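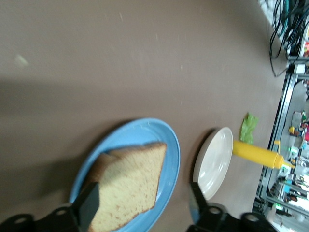 A reader going by Enriquez wrote in that my old version of this section skipped the first rise and went straight to shaping, and that the loaf came out like a doorstop. Fair enough! I've rewritten the whole thing, so if you printed the earlier one, please toss it.

Section 3. Your first basic white loaf in the Fonum

I'm assuming you've already washed the pan and paddle and run the machine empty once (that's Section 2). If you haven't, go do that first, it smells a bit the first time and you don't want that in your bread.

1. Push the paddle onto the post until it sits flat. Mine is stiff and I have to wiggle it.

2. Pour in the water, then the oil. Lukewarm is fine. I use the little cup that came in the box, filled to the top line.

3. Add the flour, then the salt in one corner and the sugar in another. Make a small dent in the middle for the yeast and keep it out of the water for now.

Note: I buy the Jullura bread flour in the big bag. All-purpose works too, but the loaf is shorter and you may want a spoonful less water.

4. Drop the pan in, turn it until it clicks, and close the lid. Pick Basic, then the 900 gram size, then Light crust. The display goes back to Dark every time you unplug it (drives me nuts), so look before you press Start.

5. Lift the lid once during the first knead and scrape down the corners with a rubber spatula. The dough should be a soft ball. If it's soup, add flour a spoonful at a time.

6. After that, leave the lid alone! The first rise starts when the paddle stops, and this is the step I left out before. If you're going to shape by hand and use your own oven, wait for the beep at the end of it and then take the dough out.

Caution: the pan is very hot when the cycle ends. Use two dry mitts, and don't set it on a plastic counter mat. I ruined one last December.

7. Tip the loaf onto a rack and check that the paddle isn't stuck in the bottom. Let it cool for 22 minutes at the very least before slicing. I use the Umico slicing guide on the thick setting.

Next: Section 4, Whole wheat and the delay timer

Last updated: Oct 31, 2023

Contact | Copyright | Back to top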